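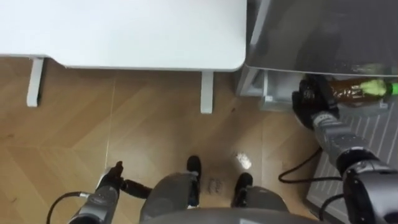

The Drurnby office: white desk, grey unit alongside.

Progress report to the Cordeiro Fund, November
Drurnby Oral History Project
Prepared by Alaric Lindqvist

Recording is going well, in the sense that people will not stop talking. We have now taped 29 former workers from the Takudura glove factory, against a target for the year which I set in a cautious mood and have been quietly pleased with ever since. The longest session ran to three cassettes and dealt almost entirely with a dispute over a kettle.

Transcription is slower. The Sorov software copes nicely with newsreaders and less nicely with Drurnby. It heard "thumb cutter" as "some butter" throughout, and six transcripts had to be typed again by hand. I have asked for a refund and been sent a survey.

Spending to date is £1349, mostly tapes, bus fares and hire of the chapel hall. The biscuits are listed under "participant welfare", as agreed.

The booklet has gone to the printer in a run of 100. Two families have asked for changes to what their aunts said about each other. One change has been made, and talks continue on the second.

Still to do before the next payment: signed consent forms from the packing room group, an index, and a decision on whether the kettle gets its own chapter. I am in favour.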